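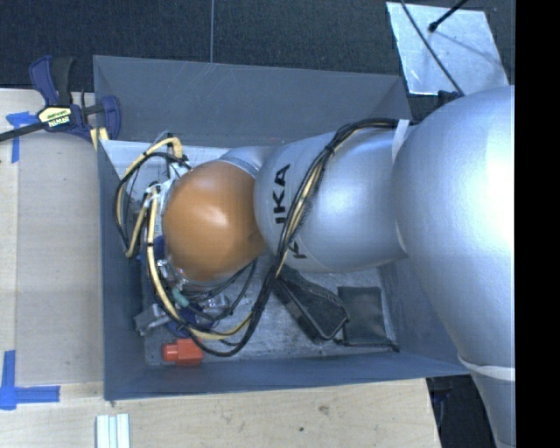

Oltden Returns Processing, Trials and Evaluation

June 11, 2021

Assessment of the Hikar bin-picking service, second draft

1. Purpose. The supplier offers the arm, the gripper and the software as a monthly subscription. The trial period ends when this report is signed. I have been asked to recommend that we keep the service or send it back.

2. Set-up. One arm, one grey bin, one bench. The bin is held at the corner by a bar clamp from my own toolbox, as the bracket supplied did not fit our bench. The bench is marked out in blue tape. The supplier's manual calls for the cables to be dressed along the arm with clips at fixed intervals. The clips were on back order. We used ties and a strip of white tape.

3. Method. The arm reaches into the bin, takes hold of an item and places it on the bench. Items were drawn from ordinary returns: cases, pouches, plastic parts whose parent product could not be identified. An attempt was logged as a pick if the item left the bin and stayed out of it. The target was 2,000 attempts.

4. Results. Hard cases were picked reliably when they lay clear of the wall. Flat pouches were poor. The gripper would close on the strap, lift, and lose the pouch at the height of the rim. Small plastic parts were good except in the corners, where the wrist could not tilt far enough without the cables touching the side.

5. Anomaly. From attempt 413 onwards the arm stopped working from the top of the heap down, as the manual says it does, and began leaving one item until last. The item was a red-orange plastic part with a block at one end and a stub at the other. It was moved aside when it lay on top of something else. It was never placed on the bench.

I reported this to the supplier. The reply came from a Mr Ateş, who asked for the logs and then for the part's dimensions. He wrote that the software ranks each item by the chance of a good grip and that the part must be scoring low. I checked. It was scoring higher than anything else in the bin.

I removed the part and ran 36 attempts without it. The arm emptied each bin and then went back in. It lowered the gripper to the floor near the left wall, waited for the time-out, and came up with nothing. The software recorded these as completed cycles, so they would have been billed.

I put the part back. The arm worked normally.

6. Consultation. Sibusiso Ndlovu ran the Volska sorter on the old site for eleven years and was asked for an opinion. He watched it through most of an afternoon. He said the Volska had done something like it with a blue tray, and that they had let it have the tray. I asked what the fault had been. He said it had not been entered as a fault.

I asked what happened to the tray when the sorter was scrapped in March. He said he had it at home.

7. Cost. The subscription is within budget. The idle cycles described in section 5 are not covered by the contract and the supplier has agreed to credit them. Mr Ateş has also offered a software update which resets the ranking to its factory state. He describes the update as routine. It takes 2 minutes and the machine need not be switched off.

8. Recommendation. Retain the service for hard goods. Continue to sort pouches by hand. Order the proper clips and a bracket to suit the bench, so that I can have my clamp back.

The update was scheduled for this morning. I have moved it to the end of the quarter. In the first draft I gave the reason as workload, and the department head has queried this, as our workload is down. Please amend the entry to read "pending further observation".

The red-orange part has been given a stock number and should not be disposed of with the trial items.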